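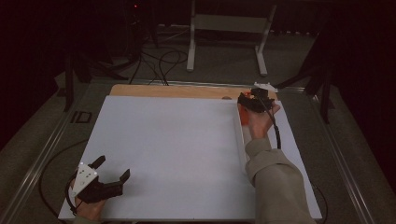

White board on its wooden base, Claveck workshop

About Claveck

Most furniture companies say they were founded on a passion. We started because Slamet Tarigan bought a flat-pack desk that sagged in 9 weeks, and he didn't believe the label that called it "heavy duty." We still don't trust that phrase, and you won't find it in our catalog.

We sell desks and shelves, mainly the Nerberg line. "Sustainable" isn't in there either. Ask us where the wood comes from and we'll tell you what we know.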